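Nelach tile floor cleaner, 500 ml — quick review

Bought in February when the old stuff ran out. Was going to get the Stelwood one again but the shop only had this. Used it on the hall and kitchen since then so I think I can say somthing useful.

What you get

Plain bottle, screw cap, cap doubles as the measure. Concentrate, fairly thin. Smells of lemon for a bit then of nothing much. Label says one capful to a bucket. I tried three the first time, daft, had to go over the whole lot again with plain water. Stick to one.

On the floor

Our tiles are large, light grey, with a faint sheen. Pain to keep nice. Dark tiles hide streaks, pale ones with any shine show the lot once the light comes across them. Shade varies a bit over each tile too, so half the time I'm scrubbing at a mark that's just the tile.
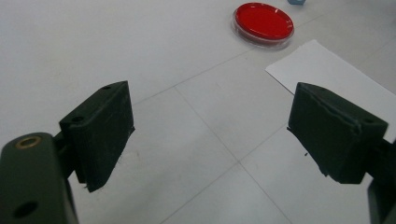
Streaks

Better than the Stelwood. Wring the mop hard, work backwards to the door, leave it alone. If the mop's too wet you get a cloudy film by the window end, goes when you buff it with an old towel. No stickiness underfoot, which I did get with the last one.

Grease and tea

Kitchen end gets oil round the cooker. One pass does fresh splashes, older ones want a bit neat on a cloth and five minutes. Tea drips fine. Didn't shift a rust ring from a plant stand, but nor has anything else.

Grout

Meh. Lifts the surface dirt, doesn't brighten. My neighbour Jinfeng Xiao swears by a stiff brush and bicarb and I'd go with that over this, seperate job anyway.

Gripes

Cap leaks if the bottle's on its side. The measuring line inside is almost impossible to see. And no refill pouch, at least not where I shop.

Would I buy it again

Yes, for pale shiny tiles. Wouldn't bother for matt ones, any cheap cleaner will do there. Half the bottle left, will update if the smell starts to annoy me.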